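Home | Stories | About | Say hello

The Back Room at Niltbridge

I went back for the coaster. I know how that sounds. I had driven 164 miles with the heater stuck on, in June, and when my sister asked what on earth I wanted out of that house I said, oh, just a few bits, and changed the subject to her knees.

Our aunt never threw a thing away. She had 100 jam jars under the stairs and I counted them once, the summer I was bored and had the mumps. But the coaster was different. It came from the gift shop at Grindamow, where she'd had the only holiday of her life that she talked about, and it was white with a dark wandering crack of a pattern all through it, like a pond that's thinking about thawing. She kept it on the table in the back room and put nothing on it, ever. You could be standing there with a scalding mug of tea, hopping from hand to hand, and she'd send you off to find a magazine.

The key was still under the pot. The hall smelt of soap and old coats – exactly the same! – and I stood in it longer than I meant to. Then I went through to the back.

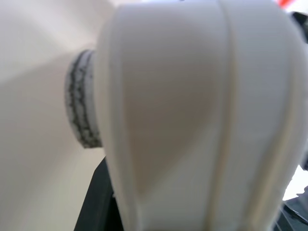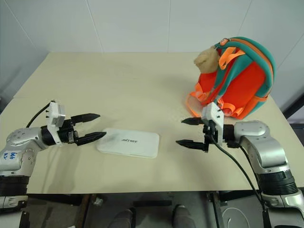

I sat down on the floor, coat and all, and had a good look at that wall. Plain white now. In her day it was covered in a Pluvach paper, big brown flowers, and I used to lie on the rug and find faces in them. There were six I knew well. One was a bishop. I'd forgotten about the bishop until that minute and I missed him so sharply that I laughed out loud, which in an empty house is a horrible noise.

My phone went. It was my sister.

"Are you there yet?" she said.

"Just got in."

"You're after the coaster, aren't you?"

I said nothing. I could hear her kettle coming up to the boil behind her.

"Because I'll tell you something," she said. "I put a cup on it. When I was four. She was in the garden with the man from Janevski's, arguing about the coal, and I went in and put my milk on it and I drank the milk and wiped it with my sleeve. I've never told a soul."

"What happened?"

"Nothing happened. I felt sick for about a week."

I got up and brushed my knees. There was still a bit of afternoon left, and I had a flask in the car, and two of those little tin cups that came with it.

"Stay on the line," I said, and went out to get it.

Contact | © Niltbridge Stories | Back to top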